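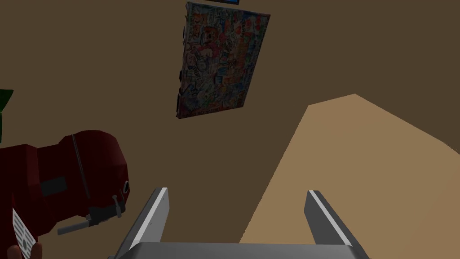

Painting a small room dark brown - am I going to regret it?

Last updated: December

Hi all! I finally have a room of my own to decorate (a box room at the back of our place in Pekumville, used for reading and the odd overnight guest) and I have fallen completely in love with the idea of a deep brown, the kind with a tiny bit of olive in it. I have a sample pot from the Natwood range and I've been carrying the lid around the house like a lunatic, holding it up to the couch, the rug, my coat.

The room gets sun until late morning and then goes pretty gloomy. Walls are plaster, currently a shiny cream that the last people put on, and there are a lot of filled nail holes on the long wall. My sister thinks it will feel like living in a shoebox. My questions are whether dark brown really does shrink a room, whether I need a tinted primer or can just do extra coats, and what sheen to get. Also, do I paint the ceiling?? I'd like to start Saturday if I can get everything in time!

Shuk-fan Shek

Gemechu Wolde

Do it! I painted my dining room very nearly that color and I still walk in there in the evening just to look at it. Small rooms are wonderful in dark colors. You lose sight of where the corners are and the whole thing gets soft and quiet, and every lamp you put in it looks twice as good.

Now, the shiny cream. Please don't skip this part, I did on my first try and peeled off a strip as long as my arm with a bit of painter's tape. Wash the walls with a degreasing cleaner, rinse, let them dry overnight, then go over everything with 120 grit until the shine is dull. Vacuum, wipe down, and then one coat of bonding primer. Get it tinted gray or brown, whichever the store will do for you. Over white primer I needed four coats and there were still pale lines along the baseboard that I ended up touching in with an artist's brush. Over tinted primer in the hallway I needed 2.

Filled holes: prime those spots separately first, let them dry, sand lightly, then prime the whole wall. Bare filler drinks up the paint and dark colors show every one of those patches as a dull spot. Before you open the brown, turn off the ceiling light, hold a flashlight flat against the wall and look along it. You'll see every bump. It's a bit depressing but so worth it!

For sheen I'd go matte, the scrubbable sort. Eggshell looks lovely on the card, but on a long wall with sun coming across it you'll see every roller stroke. Matte does pick up scuffs (mine has a pale mark where a chair goes back) so keep a jar of leftover paint with a good lid.

Rolling: work in sections about as wide as your arms reach, keep the edge wet, and finish each section with light strokes all going the same way. Don't go back over it once it starts to set. I know it looks streaky. It dries much more even, so leave it alone and go eat something. I gave mine 5 hours between coats because the weather was damp.

Ceiling - I'd paint it too, but live with the walls for a week first. You can always add it, and you'll be sick of the ladder by then anyway.

Lyons

We did brown in a den and used the Jevero roller sleeves, short nap. Fine, no fuzz. The big thing is light bulbs. Ours were the cool white ones and the walls went sort of muddy green at night, my husband hated it. Swapped to warm ones and it was a different room. Cost me nearly 60 dollars to do all the lamps, and I would still tell you to do it before you decide you picked the wrong color!

Also paint your sample on a big piece of poster board, leave a white border on it, and move it around the room at different times of day. A lid won't tell you much. And check the sample at night with the lamps on if you have guests sleeping in there.

I wouldn't do the ceiling. Ours is off-white and it looks great. Post a photo when you're done, I love this kind of thing!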